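Skulden Says Most "Bedroom Refresh" Kits Aren't Worth the Money, Starting With Its Own

GATARI, May 11, 2023 -- Home goods retailer Skulden today published the results of a customer survey on bedroom makeovers, and the company is the first to admit the numbers don't flatter the business.

Skulden asked 1,506 customers who had bought a coordinated bedding and wall art set since October whether the room felt finished. Fewer than half said yes. Many had never hung the art at all. The survey covered buyers at both of the company's 2 stores and online, and it relied on what people chose to report, so Skulden suggests reading it with the usual caution.

"We have been selling the idea that a throw and a framed print will change a room in an afternoon," the company said in a statement. "We'd like to see the evidence for that. So far we don't have much."

The trouble, according to the survey, is in the unpacking. Customers open everything on the bed, the largest flat surface they have, and then need the bed. The print goes behind a door. The throw stays where it landed. Several people wrote that the wrapping took longer to deal with than the bedding did.

As of this month Skulden is dropping the phrase "instant makeover" from its labels and catalog. It will also stop bundling prints with its Riviere bedding line. Shoppers can still buy both, separately, after they have measured the wall.

The company is offering plainer advice in place of the bundle. Decide where the picture goes before opening it. Get the hook into the wall first. Make the bed last. If a gray throw is going over white bedding against a gray headboard, ask whether the room needs a second gray cushion too -- it may not.

A typical halfway point has the throw laid across the foot of the bed with its fringe spread out, a big abstract print in coral, taupe and pale pink resting on the mattress, and a heap of black plastic beside it.
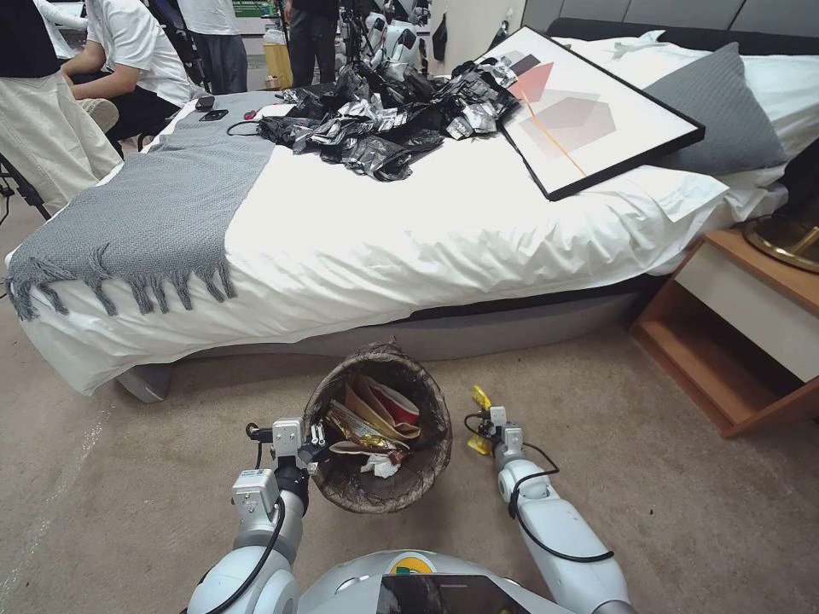
Zeltis, a supplier of frames to the store, takes a different view and says that people hang pictures when they like them, and that no amount of advice on hooks will sell a print to someone who only wanted the sheets.

Skulden doesn't dispute this. It will repeat the survey with a larger group of roughly 3,000 customers and says it will publish the answers whether or not they help sales.

The Riviere line remains on sale at current prices. Wall hooks are sold separately.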